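Drelham library swaps paper cups for a shared set and a drying rack

21/04/2023

The Drelham public library has stopped handing out paper cups at its ground-floor drinks counter. Visitors who want water, tea or juice now take a reusable cup from the shelf, use it, rinse it at the sink and put it upside down on a rack to dry.

The change took effect this week and applies to the reading room, the children's corner and the two meeting rooms upstairs. The cafe across the hall is run separately and keeps its own cups.

Library manager Nandini Gowda said the counter had been going through 87 sleeves of paper cups a year, most of them used once for a few mouthfuls of water.

"We kept buying them and we kept emptying the bin," Gowda said. "The bin by the counter had to be changed twice on a busy afternoon. People asked us why we didn't just have real cups."

A trial began in November in the upstairs meeting rooms, where groups were given plastic cups with handles and asked to wash up after themselves. Gowda said most did. The main complaint was that there was no good place to leave a cup once it had been rinsed. People stood them on folded paper towels, and the towels stayed damp all day.
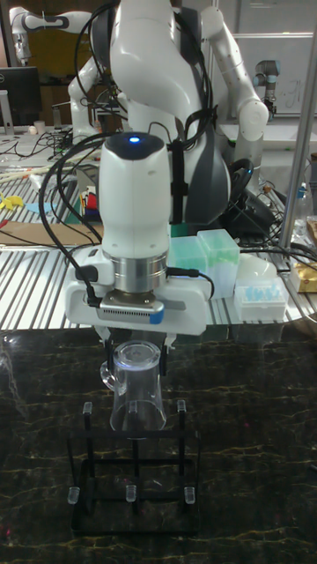

A rack with upright pegs solves most of that, according to Elvira Echeverri, who looks after supplies for the building. A cup turned over on a peg drains from the rim and gets air inside. A cup set flat on a counter holds a ring of water underneath it, and on dark stone the ring leaves a mark when it dries.

Echeverri tried two other kinds before settling on pegs. A folding dish rack took up too much of the counter, and a silicone mat had to be lifted and wiped every evening. Wire racks are easier to keep clean, she said, but they should be picked up once a day so the surface under them can be dried.

"Handles are the thing people forget," Echeverri said. "Turn them all the same way and the cups fit. Point them at each other and you lose a space."

Each rack at the library holds 6 cups. There is one at the drinks counter and one in each meeting room, and a tray next to the sink takes the overflow when a large group is in. Staff collect all the cups at closing time and run them through the dishwasher in the staff kitchen, whether or not they have been used.

The children's corner has 13 smaller cups of its own. They are kept on a low shelf and washed by staff after the morning story session. Parents may also bring bottles from home, as before.

Gowda said the library will keep a small supply of paper cups in the office for evening events, when the staff kitchen is locked. Groups that book a meeting room after 6 can ask for them at the front desk.

Cracked or cloudy cups should be handed in at the desk and not put back on the shelf. Questions about the new arrangement can be left in the comment box near the main entrance.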